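社区首页 > 住户之家 > 会议记录 > 夏季例会

搜索 请输入关键词 搜索

努尔米院(Nurmi)住户夏季例会记录

日期:2025年7月5日
地点:一楼活动室
主持:Elsa Ahonen
记录:Teemu Mustonen
出席:Huguette Royer、Teemu Suominen、Jouko Juntunen及各楼层住户,共24人

一、开场

Elsa先向大家问好,说看到这么多熟面孔心里很高兴,也欢迎春天以后搬进来的几户新邻居。她提到三楼的老邻居最近出院回家了,精神不错,托她带话,说谢谢大家轮流送的汤,尤其那锅豌豆汤,喝了两天还想喝。大家鼓了掌。接着Elsa问上次三月例会的记录有没有要改的地方。Huguette说她的名字上次写错了一个字母,不要紧,但还是改过来好。记录人在此道歉,已经更正。其余内容无异议,通过。

二、院子里的菜畦

这一项谈得最久,前后差不多占了半场会,记录人尽量写全。

Jouko先讲了讲今年的情况。靠南墙的几畦番茄长势很好,生菜已经吃过一轮,唯独胡萝卜出得稀稀拉拉,他怀疑是播得太深,也可能是春天那阵子浇水没跟上。他带了一小把自己拔的给大家传着看,个头确实不大,不过有人当场尝了一根,说很甜。

Teemu Suominen提出,现在的五块菜畦都有人种,而想种的人还有好几户在等,能不能把院子西头那片草地也开出来。他量过,太阳从中午一直晒到傍晚,土也不算太硬。Huguette不太赞成,她说那片草地是孩子们踢球的地方,去年夏天她坐在窗边看他们玩,是一天里最开心的时候,要是都翻成了地,孩子们就只好到马路那边去了。Suominen说他也有孩子,这一点他理解,他的意思是只用靠篱笆的一窄条,球门那边完全不动。

大家来来回回说了好一阵,语气都很和气。后来有人建议先不翻土,在篱笆边放几只木箱来种,不合适了还能搬走。这个办法两边都觉得可以接受。Jouko问过丹道(Dandau)苗圃,木箱连土一起送到院子里,总价700欧元。Elsa查了账,院子专用的款项还剩1,746欧元,付得起,余下的还够秋天买球根和补草籽。

决定:在西侧篱笆边放木箱,球场不动。由Jouko去订货,Suominen负责登记等候的住户,按先后顺序分。表决时全体同意,Huguette举手的时候还笑着说,条件是给她留一个角种香豌豆。

三、浇水轮值

每年七月都有人出门度假,浇水总是落在那么两三个人身上。Elsa的意思是今年把表早点排出来,贴在楼梯口,谁有空就往上填名字,出门前和邻居换一换班也行,只要在表上写清楚。浇水放在清早或者晚上八点以后,中午就不要浇了。水管用完请盘回墙上的架子,前几天又有人的自行车从上面压了过去,接头那里已经有点松。

Mustonen(就是记录人)愿意负责第一周。第二周由四楼的两户合起来做。再往后的还空着,请大家看到表的时候不要走得太快。

四、夏末聚餐

哈莫(Hamo)乐队的手风琴手又答应来,去年他一直拉到天黑,后来连隔壁楼的人都搬着椅子过来了,所以今年干脆正式请一请隔壁。Huguette会烤她的杏子派,她提醒大家至少要两天前告诉她来多少人,去年有几位到得晚,一块也没吃上,她到现在还过意不去。长桌向维德尼斯(Vidness)文化站借,Suominen有拖车,可以去拉。碗碟还是各家自带,回去各家自己洗。

有住户问下雨怎么办。Elsa说要是下雨就搬到活动室里来,挤是挤了一点,可是前年那次就是在屋里办的,大家反而聊得更多,还有人在那天晚上学会了织袜子跟。

具体日子还没有定,要等乐队那边回话,定了以后贴在大门内侧。

五、图书角

活动室的书架又满了。Jouko说他数次想把那套旧百科全书送走,每次搬到门口又舍不得,总有人翻一翻再放回去。大家同意把重复的小说挑出来放进纸箱,摆在楼梯下面,谁喜欢就拿走,剩下的送到旧书市。孩子的图画书请放在最下面一层,方便他们自己拿。有一本讲灯塔的书已经借出去很久了,几个孩子都在等,如果在您家里,请悄悄放回来就好,不会有人问的。

六、其他事项

楼梯间的灯:二楼那盏时亮时灭,Elsa已经报修,等对方来人。

自行车棚:没有挂名牌的车请在月底前挂上,名牌在活动室抽屉里。

洗衣房:预约本换了新的,旧的那本已经写满。请把房号写得清楚一点,上一本里有几处实在认不出是七还是一。衣服洗好了请尽早取走,也请顺手看看滚筒里有没有落下的袜子。门口篮子里那些单只的袜子会再留一阵子,有空请去认一认,其中有一只手织的红袜子,织得那么用心,主人一定在找。

猫:院子里常来的灰猫是隔壁楼的,有人喂养,请不要再喂香肠了,它的主人说它胖得跳不上窗台。

七、散会

Elsa谢谢大家坐了这么久,也谢谢Huguette的咖啡和小面包。下次例会在秋天开,届时再谈扫落叶和收木箱的事。有想放进议程的,请写张纸条投进她的信箱,写长一点也没关系,她都会看。

最后更新:例会次日,补上了Huguette的更正 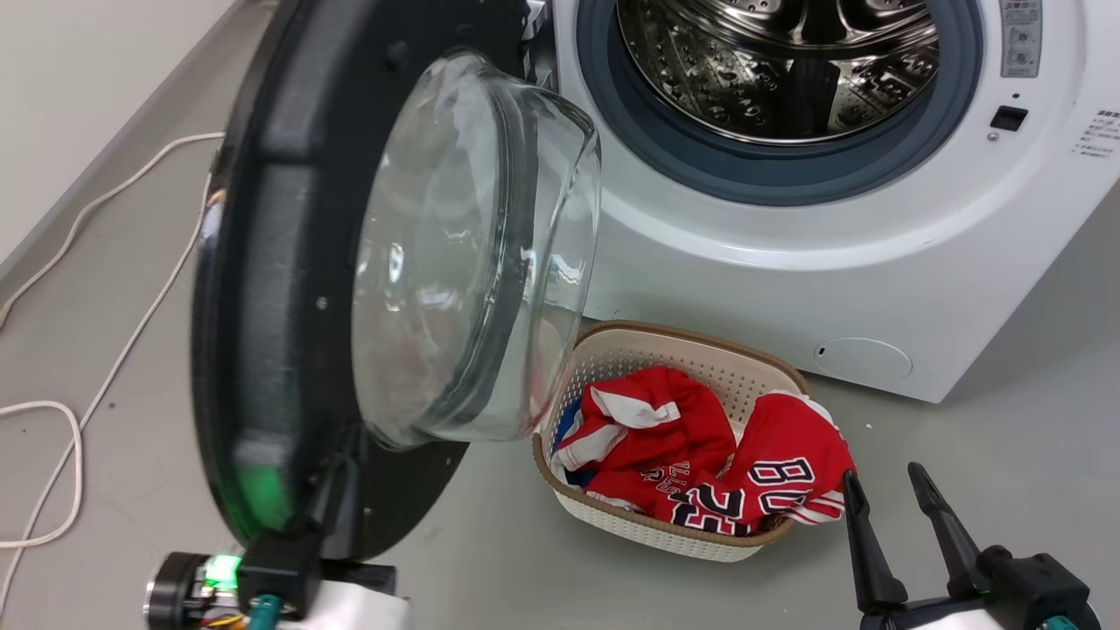 另外记录人漏写了一件事,在这里补上:散会以后,Suominen和Jouko又到西边篱笆那里走了一圈,商量木箱是横着放还是顺着篱笆放。两个人各有各的道理,站在那里说了很久,最后说好等木箱送到了再摆着看。哪位邻居对这件事有主意,请直接去敲他们的门,他们都很乐意听。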